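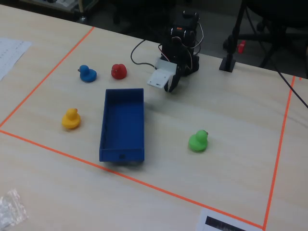
Four rubber ducks and a blue tray.

Help > Udbridge Baths > Questions we get at the desk

Can I just turn up?
You can, and plenty of people do. Between 5 and 7 in the evening the lanes are full and you may end up reading the notice board for a while. Lane bookings open at 6 in the morning on the Ristus page.

How long is the pool?
Twenty-five yards. People who track their swims in meters are welcome to do the math in the shower.

Which lane is mine?
If you are being passed, move one lane left. If you are doing the passing and sighing loudly about it, move one lane right. Butterfly is fine in the far lane before 8 a.m., when there are fewer witnesses.

Do I need a swim cap?
Only if your hair reaches your shoulders. Beards are under review and have been for some time.

What do lockers cost?
Nothing, but you need your own padlock. We cut off 262 of them last year, mostly for people who were sure they'd remember the code. Cutting is free the first time.

Is there a family session?
Yes, at 10 in the morning in the shallow pool, for 60 minutes. We let in 70 people, babies included. Swim diapers are required, and we do mean the swim kind.

Why is the water cold?
It's 80 degrees. It was 80 degrees yesterday.

My goggles are gone. Do you have them?
Probably. Lost property goes in the Karabulut Room for 20 days and then to the thrift store on Cekance Street, where you can buy them back.

When do you close for cleaning?
The first two weeks of October. Passes are extended automatically, so please don't call.

Who do I complain to?
Nandi Hendricks, front desk, mornings. She has heard the one about the water.

Contact the desk | © Udbridge Baths | Back to top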